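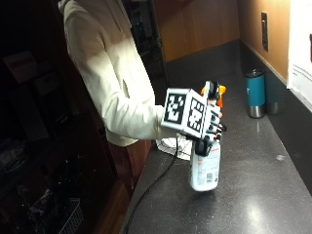
Dasudstead regatta moves to two-lane course

The Dasudstead spring regatta will be raced over a shortened, two-lane course this May, organizers confirmed on 20 Mar 2023. The change follows a survey of the river bed that found silt along the east bank below the Murthy footbridge, where the third lane has been laid in past years.

Entries closed with 83 crews on the list. Racing will run as straight knockouts, with a start every 12 minutes from the pontoon at Unness. Junior fours and novice eights go off first, while the current is at its slackest, and the open single sculls are held back to the afternoon.

Race director Kazue Matsuda said the third lane could not be kept at a safe depth without dredging, and that a permit for dredging would not be issued before summer. "We looked at moving the whole course upstream," she said. "The bend there gives the inside lane too much of an advantage."

Spectator access is also changed. The east bank path will be closed between the footbridge and the finish, and viewing will be from the west bank only. Seats in the finish enclosure are sold in advance — 91 remain — and the price includes parking at the Rudberg field and a return shuttle. Standing areas are free.

Passenger boats will not be allowed to follow races this year. The two launches on the water will carry umpires, led by Yasuo Higuchi, and their wash will be limited by a lower speed cap through the final stretch.

Defending single sculls champion Natsumi Ishida has entered again and is drawn in the opposite half from Katsuhiko Maruyama's training partner, Siriporn Panyasiri. The full draw is posted at the Unness boathouse — crews should check their lane and start time before boating.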